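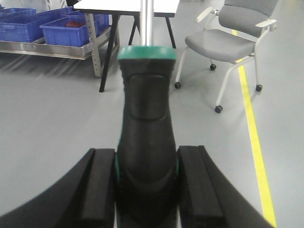 pickface21
Week 4 with the arms at the Gimwood site. They do the bin sorting, 1,000 parts a shift, and I do the exceptions. My walking is way down. My typing is way up.

Junudcombe
Same at ours. They cut two people from nights in June and called it a move to Berge.

ebbe_solberg
Was it a move or not? My crew kept all 8 and got retrained -- on paid hours.

Junudcombe
One went. The other quit, it's a long drive.

pickface21
We got no training, just a binder. Ebbe, who paid for yours, the site or the vendor?

ebbe_solberg
The site. Ask your lead for it in writing.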